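I went along to the open day at Wellari in June expecting to be a bit bored, if I'm truthful, and I came home having changed my mind about what makes a good demonstration.

My neighbour Kha La had talked me into it. She'd been to the big automation show at Gasdale, where 3,000 people filed past a stage with music and coloured lights, and she said she couldn't remember one thing a robot did there. Wellari was a much smaller affair (55 of us, in 4 groups, with tea and very good lamingtons in between), and the task on offer was a child's number puzzle. I have watched my grandson at one of those for whole afternoons, so I felt quite qualified to judge!

What I liked was the pace. Tùng Đồng, who was looking after our group, let us stand there and simply watch, and he answered questions without a sales pitch. When a woman behind me asked if it was always that slow, he said yes, pretty much, and went back to his tea.

I think more places should be that plain with visitors. We get shown the polished version so often that we've no idea what to hope for or worry about, and then we vote and argue and spend public money on the strength of it. Ten minutes beside a table with a puzzle on it taught me more than any brochure has, and I'd happily take the whole street along next time.

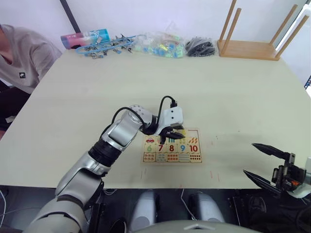
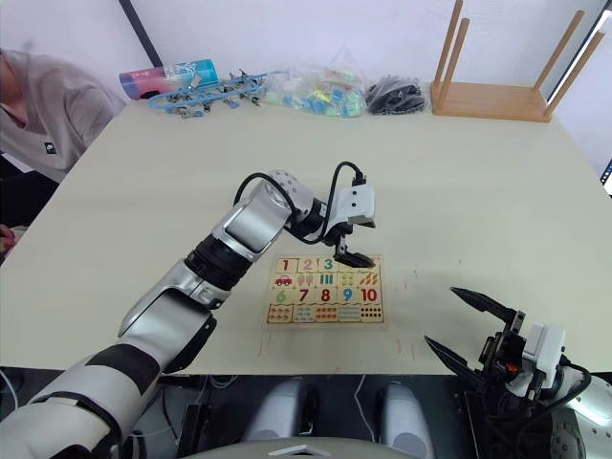

The number puzzle at the Wellari open day, with the robot's left gripper over the board in both photos.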